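Our office is getting a robot to reset the hot desks, what changes for staff?

Szu-yu Yip
Oct 28, 2024
I look after facilities at Radley and we've been given the go-ahead to automate the end-of-day desk reset. I'm really excited! My cleaning crew, less so. Has anyone been through it? What happened to people's hours?

Fung-ping Tsao
Depends on your agreement. Talk to the union first.

Wing-yan Wei
We started in May at Etotham and I love it! No hours were cut, but the shifts moved. Two of our evening crew now start at 3 and look after the robot's list (which desks to skip, what goes to lost property), and Ching-wen went from wiping desks to training the other floors. She organised her own roster, too. We have 21 desks on our level and the grumbling stopped once staff got used to clearing their mugs before they left.

Get your crew in on the setup from the start. Ours picked where everything should live on a desk, and they had much better ideas than I did! Keep the layout simple, mouse beside the pad and the rest of the desk left clear, and ask them again after a month, they'll have a whole new list for you by then.

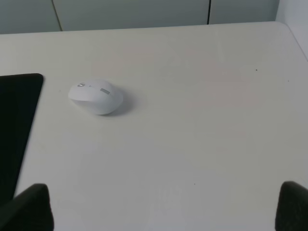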